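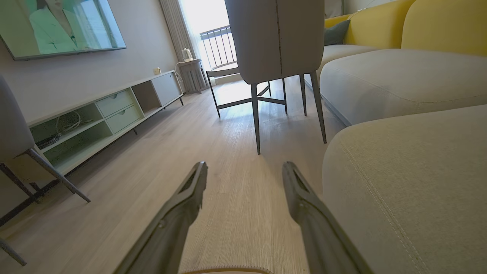 # Chair marks on a light floor: pads, rug or nothing?

**inese_a** · 3/17/20

Hello all. We moved in with a light gray-beige floor with the wood look, long narrow planks, and after one winter I find small scratches where we pull the chairs. The landlord says it is normal wear. I am not so sure he will say the same when we leave. I bought felt pads from Nalton, but they collect hair and slide off. What do you use?

**wajid57**

Throw away the stick-on felt. The glue gets warm from rubbing and moves. I use rubber caps that go over the whole foot of the leg. Measure the leg first, I ordered the wrong size two times.

**Feng-yi C.**

I must disagree with wajid57. Black rubber left gray rings on my vinyl floor and no cleaner removed them. I wrote to the shop and they answered that it is a reaction with the floor. Felt is safer, but take the kind with a small screw or nail, if your chairs allow it. 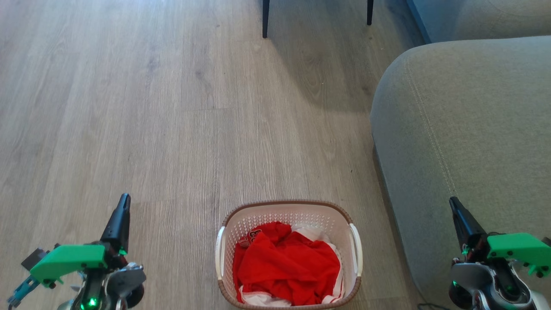
Also, please sweep before you blame the pads. Most of my scratches came from sand under the feet of the chairs. Since June I sweep every evening and I have seen only one new mark.

**wajid57**

My caps are clear silicone, so maybe we are both right. In three years I have no rings.

**inese_a**

My chairs have thin metal legs, so screws are not possible. Feng-yi, do you know if a rug is a good idea? I have seen one from Litier for 219, but the chairs must stay on it also when somebody sits down.

**bouazza_k**

For 219 I would not do it. A rug under a dining table catches every crumb, and some rugs have a backing that stains vinyl too. Ask the landlord what the floor is made of before you put anything on it for years. And take photos now, with the date, of each scratch.

**inese_a**

He does not know what it is made of. I will order a small pack of the clear caps and try them on one chair for a month, then I write again.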